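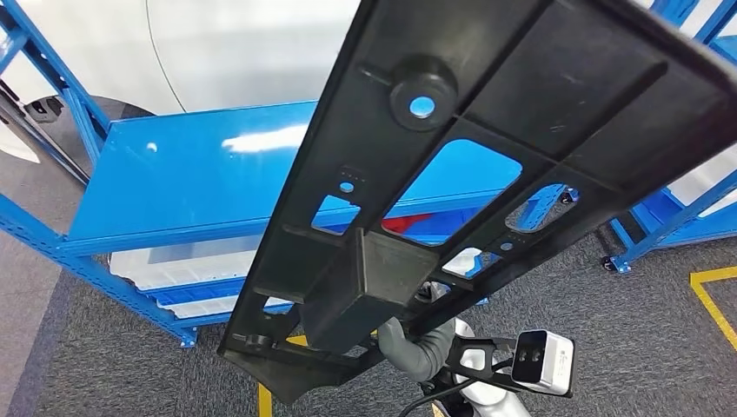 Kourosh Shojaei asked whether the wrist camera must be realigned each time the gripper is removed. It must. The Lodier handling cell stores one camera offset for each mounted tool, and the stored value is cleared at removal.

Routine care of the Lodier cell is limited to the wrist, the cable sleeve and the finger joints. Drutoda supplies a service kit containing 6 replacement joint bolts and 3 sleeve clamps. The arm must be locked out before any bolt is loosened.
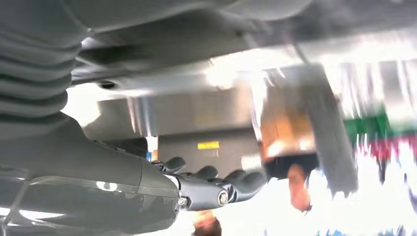 Sleeve clamps are to be tightened by hand only. A sleeve that has split at a fold must be replaced and may not be taped.

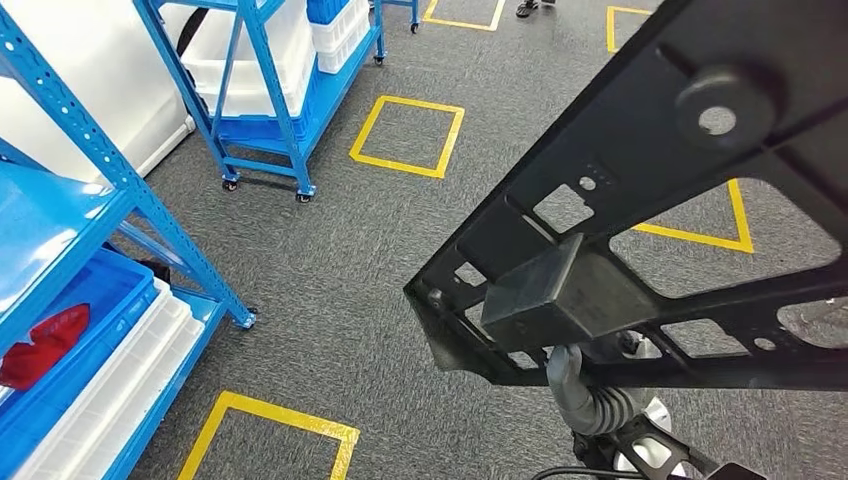 Floor Layout

Racks and carts are parked by reference to yellow floor tape. Worn tape should be renewed every January, and the parking positions taught again afterward.

Service kits ship from Nullville within 4 working days.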